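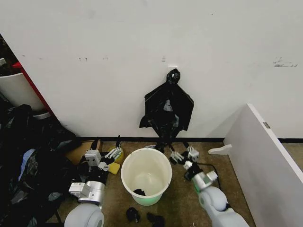 Black garbage bag on a white wall hook.

Moved offices in April and I've been meaning to write up what we learned about trash. It's a dull subject. We were paying too much for it, so it gets a thread.

Background: we're 21 people on one floor in Kavthorpe. The old building handled all the waste and put it in the rent. The new one doesn't. You sign your own hauling contract and you buy your own bags.

First surprise was the contract. We went with Dorkora on the landlord's suggestion. They bill by pickup, full or not. We had signed for daily pickup and most days the bin behind the building was a third full.

Raili Kuusisto does our books and caught it on the second invoice. We went to two pickups a week. Same bin, same trash, much smaller bill. Read the pickup line before you sign anything.

Second one was desk bins. Everybody had one at the old place. Each held a coffee cup and a banana peel, and each got a new liner every night. We went through a box of 100 liners in a week.

We took the desk bins away and put shared ones by the kitchen, the printer and the back door. People complained for a few days. Hubert kept a paper grocery sack under his desk until May and then gave it up.

Bag thickness. Bags are sold by gallons on the front of the box, and the thickness is in small print, in mils. A thin bag is fine for paper. Kitchen trash needs a thicker one or you will be mopping coffee grounds off the floor.

I bought the cheap ones once, a case of 2000, because the price per bag looked great. Svatopluk Vaněk carried one to the back door and lost the bottom of it in the hallway. We still have most of that case. They go in the paper bins.

High-density bags are the crinkly ones. They hold weight fine but tear if anything sharp touches them. Low-density are the stretchy ones. Food packaging has corners, so the kitchen gets stretchy.

Recycling took longer. Our hauler rejects a load if there's food in it, and charges $88 for the privilege. We paid that twice. Both times it was takeout containers with sauce still in them.

What fixed it was moving the recycling bin next to the sink. Signs did nothing. We had three signs.

Someone asked about composting. We looked at Enik, who do a weekly bucket swap for small offices. Decent people, but the bucket has to live indoors and our kitchen has no window. Maybe when the lease is up.

Shredding is separate. Do not put client paper in the regular recycling — ours is an open bin in an alley and anyone can lift the lid. We have a locked box and it gets emptied once a month.

One more for anyone negotiating a lease now: ask who owns the outdoor bin, who cleans it, and who pays if somebody else fills it with a mattress. Ours was silent on the mattress. We have since had a mattress.

Replies are open if you've dealt with Dorkora on contract renewal. Ours comes up next spring and I'd like to know how much room there is on price.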